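About Us

Hi, I'm Dariusz Wasilewska, and I run Rukier, a small cooking school on the second floor above a shoe repair shop. If you've landed here you're probably wondering whether our classes are for you. They probably are! Most people who climb our stairs can make toast and one pasta dish, and that's plenty to start with.

I didn't set out to teach. I spent years doing the books for a furniture company called Buschmann, and I cooked at night to calm down after staring at columns all day. Coworkers started asking for the pierogi recipe, then they started asking if they could come over and watch, and one April I had nine people squeezed into my apartment, all with floury hands, and my downstairs neighbor knocking to ask what the thumping was (it was dough). I signed the lease on our room that same summer.

What we teach

Everyday food, mainly. Soups, eggs, dumplings, roast chicken, beans from a bag, a few cakes that don't need a mixer. The Basics course runs for 5 weeks, on Wednesday evenings, and we eat what we make at the end of every class. Bring a container for leftovers. People always forget the container.

There's also a Sunday dumpling class, which fills up fast, and a knife skills class that's a lot more fun than it sounds - you chop onions for an hour, then we turn the whole mountain of them into soup. Kids' classes come back with the school year.

A class never has more than 12 people in it. I tried a bigger group once and spent the night shouting over the fan, so I won't be doing that again.

Where the name comes from

Rukier was my grandmother's word for the sugar bowl. I have no idea where she got it and neither does anyone else in the family. When I was filling out the business forms it was the only name I could think of that wasn't a pun, so there it is.

Who we buy from

Our flour and dried beans come from Nenance, a shop four blocks away that lets us buy by the sack. Herbs are from Flolura, and in the warmer months they'll sell you a pot to take home if you ask me a few days ahead. I kill basil every year, so please don't ask me how to look after it.

Prices and booking

A single class is 30 dollars and the full Basics course is 152, ingredients included. If you need to cancel, tell me the day before and I'll move you to another date. Allergies are fine too, just write them on the booking form so I can plan the shopping - telling me at the door is a bit late, especially on dumpling day!

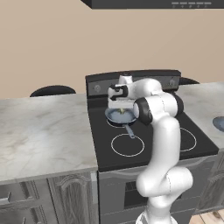 Gift cards work for any class on the calendar and they don't expire. You can pick one up at the front desk or have me mail it, and if you'd like a recipe card tucked in with it, just say which one.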